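The Listening Cabinet

September | by Blandine Pruvost | Short fiction

I took the job at the Clidavon museum for the radiators. My flat had none that worked, and Thierry Arnaud, who ran exhibitions, kept his office like a greenhouse.

He wanted something for the bell room. There were 132 ship's bells in there, all behind glass, all silent, and children walked straight through to the café. "Make them ring," he said, and gave me a budget of £2000 and a key that stuck.

So I built a cabinet with four brass handles. You pulled one and heard a bell, recorded properly, with a bit of sea under it (the sea was my bath, don't tell Thierry). It went down a treat! I'd hang about by the door pretending to read labels, just to watch people jump.

Then Veronika Csonka came up from the archive with her cardigan on inside out and asked why I'd put in the bell from the Sinduron.

I said I hadn't. I'd never heard of it.

"Third handle," she said. "It's number 456 in the old register. It went down with the ship."

We went and pulled the third handle together, after closing, with the lights off to save arguing with security. One low note, a bit cracked, and under it some water that was much too big for my bath.

I played it to her again. Then I rang Thierry, who was at dinner and cross about it, and he listened down the phone without a word until the note had died away. 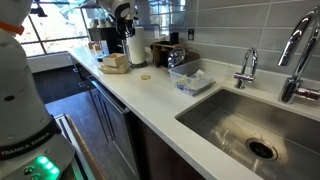 Which handle did he ask for next? The third, the same one, and he wanted it louder.

I held the receiver up to the speaker and pulled. Veronika had already gone to fetch the register.

4 comments | 132 shares
© Blandine Pruvost | Contact | Back to top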